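Household Robot Simulator Review: Trying Out the Prirkley Kitchen Pack
Student Project Report
Dimas Liew and Sumaiya Majumder
9 May 2020

Introduction

When we picked our topic we were planning to build something with real motors and real wires, and we had already written a shopping list that was, looking back, wildly beyond what either of us could pay for. Our instructor suggested that we look at simulation software instead, and after a fair amount of grumbling we came around to it. This report is a review of the Prirkley Kitchen Pack, an add-on for the Memov robot simulator. The pack gives you a two-armed mobile robot and a set of kitchens for it to work in. We used it for most of April and want to share what we liked, what drove us a little crazy, and whether we would tell next year's students to try it.

What you get

The student license comes as a download with a code that is good for one term. Inside are 14 kitchens, the robot, a folder of ready-made tasks, and a guide that you can read in an evening (Sumaiya did, with a pot of tea, and then explained it to Dimas the next morning). The tasks go from very simple, such as moving an arm to a point in space, up to things like opening a cabinet and putting an object inside. You write your commands in Python. There is also a slider panel for moving each joint by hand, and we ended up loving that panel much more than we thought we would.

Getting it running

Installation was the part we had been dreading, and Dimas's laptop gave us a hard time for two evenings. The pack needs a newer graphics driver than the one he had, and the error message just says "renderer not ready," which did not point us in any useful direction. Sumaiya's desktop had it going before lunch. Once we had the right driver on both machines we never had another crash, and we would like to give credit for that, having used plenty of free software that falls over if you look at it wrong.

Our test plan

We chose seven tasks from the folder and ran each one many times with the starting position changed a little bit each time. Altogether we did 1,000 runs, mostly overnight, and saved a log file for every one. For each run we wrote down whether the task finished, how long it took, and whether either arm bumped into the furniture. We compared our notes with a class handout by Setiawan on planning arm motion, and this helped us a lot when we were trying to understand why the robot would sometimes take the long way around to reach something close by.

What worked well

Reaching tasks were excellent. The arms move smoothly, and the planner almost never asked for a position that the joints could not manage. We were also pleased with how easy it was to swap one kitchen for another, because it takes a single line in the settings file and everything else stays the same. The colors change from kitchen to kitchen too, sometimes into combinations no one would ever paint a real house, and the guide says this is done so that a vision program does not get too attached to one look.

What gave us trouble

The handle tasks were our weak spot. A long thin handle leaves little room for error, and if the gripper arrived at a slight angle it would slide right off. We spent most of a weekend changing the approach angle by tiny amounts and felt like champions when the fridge door finally swung open. Shadows were the other thing, and we cover those next.

Camera views and lighting
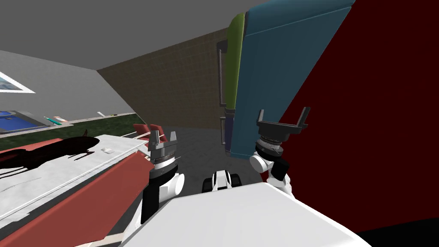

The view settings took us longer to get comfortable with than any other part of the pack. There is a fixed room camera, which is good for presentations, and then there are the views you can place closer to the robot, which are the useful ones when you want to check the grippers. Our favorite looks out over the top of the white body with an arm on each side, and you can tell right away that both grippers are open before you send them anywhere. The tilt makes the refrigerator and the walls lean quite a lot, and it took Sumaiya a few days to stop turning her head sideways. Lighting is less convincing. The big spiky black shadow on the white countertop is a good example of how hard-edged and dark the shadows can get, and our simple object finder, which looks for differences in brightness, was not happy with them at all. Softening the light in the settings helped, though the runs got slower.

Support and documentation

We wrote to the Prirkley help address twice and got friendly answers both times. The second one included a corrected settings file, which fixed a problem we had been having with the wrist joint limits. The guide itself is clear at the start and gets thin toward the end, and the chapter on writing your own tasks really needs one full worked example. We also looked briefly at Skallex, another simulator that some of our classmates used. It has better lighting but only a one-armed robot, so it did not suit our project.

Would we recommend it?

Yes, for a team of two or three students with one decent computer between them and some Python already under their belts. Anyone brand new to programming may want to spend a week or two with the slider panel first, as we wish we had. If we had another term, we would go back to the handle tasks and try using both arms together, one to steady the door and one to pull.

Our scripts and log files are in the shared class folder, along with the lighting settings we ended up using.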